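# About Ririer

Ririer supplies and services deck hardware, steering gear and electrical systems for sailing and motor yachts. The company works on vessels between 30 feet and 212 feet in length. It does not build hulls and does not act as a broker. Owners, captains and yards contract with us directly, and each job is quoted by system.

The business opened in 2000 as a two-bay shop repairing manual windlasses. Steering work was added when a neighboring yard closed its machine room and sold us the lathes. Electrical work followed. Waqas Rind has run the technical side from the start and still signs off on all steering jobs before the vessel leaves the dock.

## What we do

Work is divided among 3 departments:

- **Deck.** Windlasses, winches, blocks, tracks, hatches and davits. Overhaul, replacement and relocation. Backing plates are cut in house.
- **Steering.** Cable, rod and hydraulic systems, rudder bearings, quadrants, autopilot drives. Play is measured at the rudder stock before and after the work, and both readings are given to the owner.
- **Electrical.** Battery banks, charging, shore power, distribution panels and bonding. Rewiring is done with tinned conductor throughout. Every circuit is labeled at both ends.

Engine work is referred out. We will remove and refit deck gear, headliners and joinery needed to reach our own systems, but we do not take on paint or varnish work.
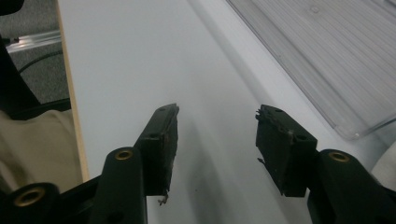

Bearings and pivots account for most of the steering department's hours. A quadrant or linkage that feels stiff at the wheel is often sound in every part except the pin and the surface it turns in, so those are inspected first and measured in two directions. Holes are bored out and sleeved where there is enough material left around them. The brass-colored inserts in the black linkage arm in the photo show the general layout: a round hole, a lining, and the arm around it. On a yacht the lining is chosen for the load, the pin material and the exposure to salt water, and the choice is written on the job sheet. Bronze is used in most cases below the waterline. Acetal is used for light duty on deck. Pins are replaced along with the lining unless the owner asks otherwise in writing.

## Our product lines

Two lines are made under our own name. **Lestero** is a range of rudder bearing housings, supplied bored to size or as blanks. **Onyeka** is a chain stopper for short-handed boats, in stainless steel, with a pawl that can be removed with one wrench. Drawings for both are sent on request. Parts for the older **Dutance** steering pedestal, which we no longer make, remain in stock, and we intend to keep supplying wear parts for it through 2050. Please have the serial number ready. It is stamped inside the compass flange.

## Scheduling and records

Haul-out jobs are booked by the week. December is reserved for large refits, and small jobs are not accepted during that month unless the vessel cannot be steered or anchored safely. Dockside visits can be arranged outside those dates.

A file is kept for each vessel, listed by hull number so that it stays with the boat when she is sold. It holds measurements, wiring diagrams, part numbers and the inspection sheets for past work. New owners may request a copy with proof of title. There is no charge for the first copy.

Quotations stay open for one month. Removed parts are tagged and returned to the owner, or scrapped if the work order says so.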